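Progress report: Safe Practice for Hand-Held Gripper Work
Clokbridge site, period ending July
Prepared by Cyril Inskip for the Iltero fund

Work on the code of practice continued through the period. The second draft was sent to our partners at Tindall and Litlow, and both have returned comments. The main changes cover floor cables, rest breaks and the checking of marker cubes before each session. Of the 3,033 sessions logged under the first draft, almost 500 had an incomplete checklist - most lacked the closing signature. The form has been shortened to two pages and the signature moved to the top.

Spending remains within budget. Training of session leaders at Litlow is behind schedule and will carry over into the next period.
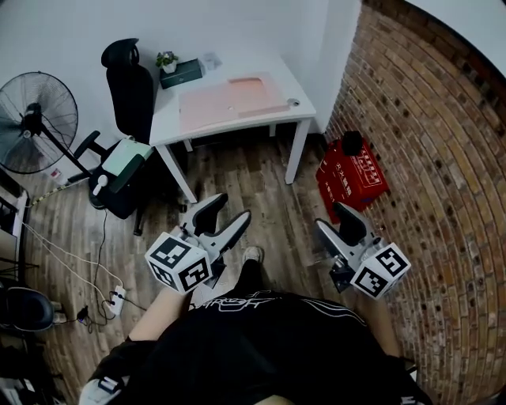

Who may stop a session under the draft code?
Any person in the room may do so, at any time and without giving a reason. The session leader records the stop and repeats the checklist before work resumes.

The final draft is due with the fund at the close of the next period.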